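Unit 4 Handout: Brick Bond Patterns and Mortar Joints
Sioned Gittins
28/09/2020
9 min read

4.1 Terms

A stretcher is a brick laid with its long face showing. A header is laid with its short end showing. A course is one horizontal row of bricks together with its bed joint. The vertical joints between bricks in a course are called head joints, or perpends in British texts. A wythe is a vertical section of wall one brick thick.

Nominal dimensions include the mortar joint. Specified dimensions don't. Most errors in the Unit 3 problem set came from mixing the two, so label every dimension on your worksheets.

4.2 Common bonds

Running bond. All stretchers, with each course offset by half a brick. It has no headers, so a wall of more than one wythe needs metal ties. Nearly all veneer work uses it.

Common (American) bond. Stretcher courses with a header course at a regular interval, usually every sixth course. The headers tie the wythes together.

English bond. Alternating courses of headers and stretchers. A queen closer is placed next to the corner header to set up the lap.

Flemish bond. Headers and stretchers alternate within each course, and each header is centered on the stretcher below. Laying is slower and the head joints must be kept plumb over the full height.

Stack bond. Head joints line up vertically. There is no overlap between units, and the wall depends on joint reinforcement for its horizontal bending strength.

4.3 Joint profiles

Concave and V joints are tooled, which compacts the mortar surface and presses it against the brick edges. Both are suitable for exterior walls. Raked joints leave a ledge that holds water and should be kept to interior or sheltered work. Flush joints are struck off with the trowel and are used where the wall will be plastered.

Tool the joints when the mortar is thumbprint hard. Tooling too early smears paste onto the face and gives a light joint. Tooling too late leaves dark marks from the metal.

4.4 Estimating

Work from net wall area. Subtract all openings, multiply by units per square foot for the brick size in use, then add the waste allowance.

Worksheet problem: the Jander wall has a net area of 53 square feet. The Phan wall requires 1,000 units before waste. Find the order quantity for each, using modular brick and a five percent allowance. Show the area calculation separately.

Reading for next session: Nhung Giáp's notes on movement joints, sections 1 and 2.

Contact: Sioned Gittins, Masonry Materials course office | Back to top
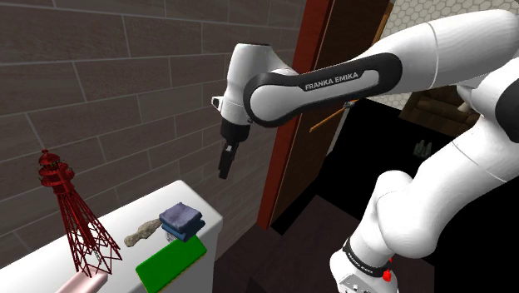 Fig. 4.1. Brick wall, with robot arm in front.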